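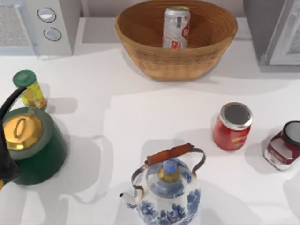

Kitchen counter, with the big oval basket at the back.

10 Aug 2024

Saturday, and the house is finally quiet enough for me to sit down with this. I've been meaning to write out my thoughts on the new school year all week long, and every evening I got as far as finding a pen.

So, math. Last year we used Sial from start to finish, and I do mean finish, because I was stubborn about it and made everybody do every last page (I'm still a little sorry about that). It's a good program and I would never talk anyone out of it, but by February my middle one was sighing before she even opened the book, and I was sighing right along with her. She can do the work! She just couldn't stand doing forty minutes of it when she had understood it in the first ten.

This fall I'm going to try Trernlow with her and keep Sial for her brother, who loves a page full of problems and would be lost without one. Trernlow has 16 units, and the lessons are short, and there's a lot more talking and drawing in them. I read through the first three units on the porch back in July, and I found myself working the puzzles in the margins, which I took as a good sign. Now I need to erase all that before she sees it.

The used curriculum sale over in Atmont was this morning and I went in with a list and $40 and came out with no money and most of the list, plus a set of fraction tiles, plus a geography game I had no business buying. I did leave the microscope behind. I stood there holding the box for a good long while, though, and I'm still thinking about it now.

What I keep going back and forth on is history. The older two are ready to go deeper and the little one still wants stories, and I can't see myself teaching two separate things at two separate times of day and also getting supper on. I think we'll all read the same book together after lunch and then the big kids can go off and do some extra reading by themselves. If it falls apart by October, well, we've had things fall apart by October before and everybody learned to read anyway.

We have to file our hours again too. The form asks for 900 for the year, and I remember how that number scared me silly the first time, when I was writing down every single trip to the library as if somebody was going to come and check. Now I keep a plain notebook by the calendar and jot things down on Fridays, and we always end up over.

The co-op in Dutport starts back the week after Labor Day. I said yes to helping with the nature class and no to running the play, and I'm proud of the no. It took me two tries to get it out. The kids are happy just to have their friends back, and my son has been asking since June whether they'll do the bridge building again.

Tomorrow I want to clear the bookshelf in the hall and get the new things onto it, and sharpen the pencils, and find out where the good protractor went. Then one more week of swimming and popsicles before we start. I think I need that week more than they do.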